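4.2 Watching without narration

The second part of the study deals with documentary films that have no spoken commentary. We showed two such films, Kirketti and Rona, in the small cinema in Sernstead. Both films are made only of images and music, and both keep each shot on the screen much longer than is usual in television. The median shot in Kirketti lasts 21 seconds. In Rona it lasts 8 seconds, but many of the shots return later in the film with other music.

Our question was how the viewers build a story when the film does not give one. After each screening the viewers wrote down, in their own words, what the film was about. They had 20 minutes for this, and they were not allowed to talk with each other before the papers were collected. We did not correct spelling, and we kept also the papers which had only one line.
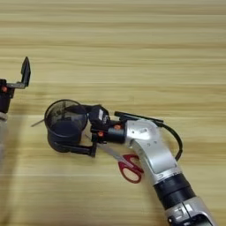 Figure 3. Light wooden tabletop with the right arm of a robot.

One viewer of Kirketti objected to the task itself and wrote that the film was not about anything, that she had listened to it more than she had looked at it, and that the long shot of the harbor "was over when the cello was over." Similar remarks are found in many papers from the same evening. We coded them under "music as structure," a category that was not in our first plan and that we took from the work of Cheng on silent travel films.

For Rona the papers look different. Viewers here wrote mostly about places, and they tried to name the countries, often wrongly. The music is mentioned less, although it is louder in this film and has more changes. A possible reason is the faster cutting, which gives the viewer less time to leave the image and attend to the sound. We cannot prove this with the present material, as the two films differ also in subject and in length.

The complete set of answers, 800 sentences after the division described in Section 3, was coded twice. Where the two codings did not agree, the sentence was put in the group "unclear" and left out of Table 2. Most of the unclear sentences come from the screening of Rona.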